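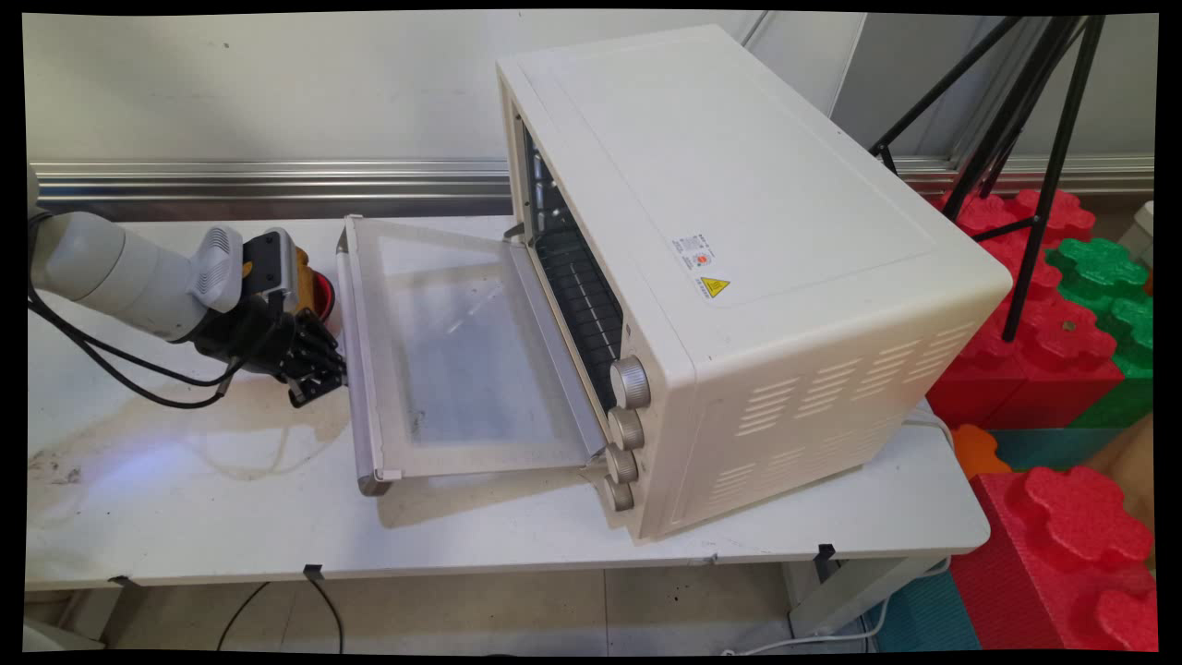
July, bench 2, toaster oven notes

Continuing from Krystyna's page on the door. Purpose of this entry is to get the bake-out procedure for the Dredora coupons written down before I hand the oven over to Slavica.

Knobs, top to bottom. The top one is the largest. I have put them in the bench sheet as K1 to K4 because "the temperature knob" meant a different thing to each of us last month. K1 is temperature, K2 is function, K3 is which elements are on, K4 is the timer. The timer has to be turned past the halfway mark and then back for short settings, otherwise it stops early. Damian measured this with a stopwatch on the 11 minute setting and got a repeatable result only when he overshot first.

Temperature. Set point 300 F on K1. Thermocouple at the middle of the rack, door shut, empty oven. Reading climbs past the set point on the first heating cycle, drops under it, then settles into a slow swing as the thermostat switches. Let it go through two full cycles before loading. Do not correct K1 during the first cycle. I did, and spent the rest of the morning chasing it.

Rear of the rack runs hotter than the front. Leokadia's coupons were discolored along one edge only, and when she put them back in their order on the tray it was the rear edge every time. Rotate the tray halfway through. Open, turn, close, and keep it quick. The door is large and opens nearly flat, so the cavity loses heat fast.

Rack. Black wire, parallel rods, closely spaced, but the small coupons still tip between rods if laid the wrong way. Long side across the rods. For anything smaller use the Kivetti tray. Rack goes in the lower side rails for flat stock. Upper position puts the coupons too near the top element and the resin skins over before the middle has cured.

Door. Open it all the way. Left partly open it creeps, and the thermocouple lead gets pinched on the glass. Handle is the silver bar along the edge of the glass, and it stands clear enough to get fingers behind it. Wear the gloves anyway. Glass has a slight haze. Abla tried the citrus cleaner on one corner with no difference, so I am treating the haze as permanent and not spending more time on it. Wipe with a damp cloth when cold.

Clearance. Ventilation slots are low on the side panel. Keep sample boxes away from that side. Nothing is to be stored on top – the panel is flat and looks like a shelf, and the Marciniak catalog was left there through a full run and came off with a curled cover. The yellow warning triangle by the front corner stays uncovered. So does the rating label next to it, which Drotstead will want to read when they do the electrical check.

Cord. Thin white one, drops over the edge of the table at the back. Unplug at the wall after each session.

Open items:
Second thermocouple for the rear of the rack (Damian).
Repeat the 300 F run with a full tray. All figures so far are for an empty oven.
Mark the overshoot position on K4 with paint pen.
Slavica to decide whether the edge-discolored coupons are kept or scrapped. They are in the drawer under the balance, in order, rear edge marked with pencil.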